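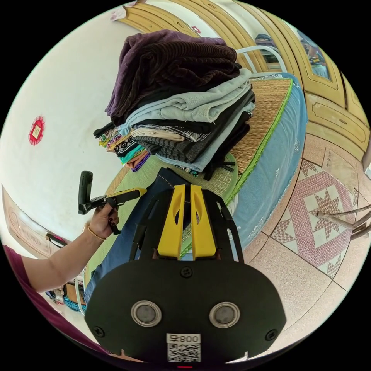
Wardrobe work is now the bigger half of Pruitt, which we didn't plan for when we wrote the bid. Kitchens were meant to lead. But people ask for bedrooms first, so bedrooms it is, and 13 households are through the first visit as of the end of March. The bed has turned out the best work surface in nearly every house – flat, right height, no bending. Put a mat down and stack on it. The tall pile on the straw mat is how most of them look by mid visit: dark purple ribbed thing bunched on top, a soft grey-blue one under it, black and stripes lower down. Too tall, I know. Smaller colourful clothes are to the left of it with their edges showing, and that edges-showing bit is what we want everywhere, because a person can then see a pattern and pull the right one without wrecking the lot.

What's been done since the last report

First visits: 13, see above. Second visits: three so far. The gap is down to diaries, ours as much as theirs. Karabo Kruger was off for part of the period and I didn't get cover sorted in time. My fault, not hers. She is back now and has the second visits as her main job.

Session length. We bid on 60 minutes a visit. Fine for a chest of drawers. Not fine for a wardrobe plus whatever is on top of the wardrobe. Junpei Maruyama has been keeping times and his view is that folding isn't the slow part, deciding is. People stop over a jumper and tell you about it, and we are not going to hurry them. I'd like to talk about a longer first visit and a shorter second one, same total hours, no change to the budget line.

The folding guide. Draft three is out with the team. Cut down a lot from the version you saw. Trousers have their own page now as they caused the most arguments – Tobias wanted thirds, Karabo halves then rolled. We've put both in. The page says lay them out full length first, smooth the legs, pockets flat, then fold whichever way suits the drawer. Heavy denim goes at the bottom of a pile or in a pile of its own, it crushes thin stuff.
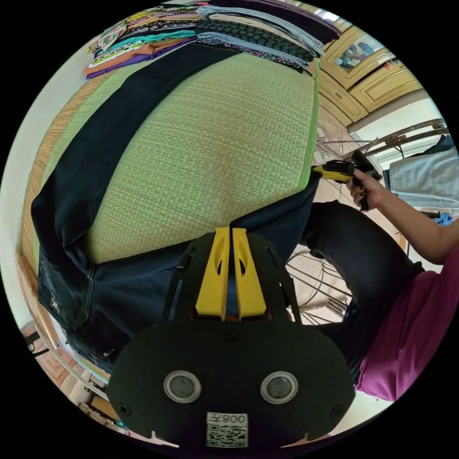 Trousers stage: dark navy denim laid across the green mat, folded piles kept to the far side.

Piles at the back, working space at the front. That one came from a household in Driltstead and it's gone into the guide more or less word for word. Before, the team were stacking all round themselves and knocking things over with an elbow. Small change, big differnce. Also sort by type before you fold anything, not while you fold. Obvious when written down.

Spend

On track for travel. Under on materials, as people would much sooner use their own sheets and mats than the covers we bought. We have a box of the covers unopened at the Tamis office. Can we return them and move the money to drawer dividers? Alaric Zamora has the receipts and will send the figures seperately, please chase him and not me on that, he has the spreadsheet open and I don't.

Feedback

Fifty-nine was the original target for feedback forms across the year. We won't hit it on paper forms. People don't fill them in, they ring up. Tobias Esposito has started writing the calls down on the day, and I'd ask that Gerunness accept these as returns. A few from his notes:

"Can find school things in the morning now."

"Liked that she asked before touching anything."

"Would have liked longer. Only got as far as the second shelf."

"Husband has undone it already."

Problems

Storage after the visit. We leave lovely piles on a bed and then they need to go somewhere before night time, and if the cupboard hasn't been looked at yet there's no home for them. Twice now the piles went onto a chair and stayed there. From next month we check the cupboard or wardrobe first – shelves, hinges, how deep – and only bring out as much as will go back in the same visit. Slower, yes. Tumaini Waweru is rewriting the visit sheet to put this at the top.

Outgrown and unwanted clothes. Still no agreed route. We bag them and the household takes it from there, which mostly means the bag sits in the hall. Need a collection partner. Two enquiries out, no answers yet.

Next period

Finish second visits for all current households. Guide signed off and printed. New visit sheet in use. Decision from you on visit lengths, and on the covers, ideally before we book the next batch.

Kitchens – one is booked. Will report on it next time.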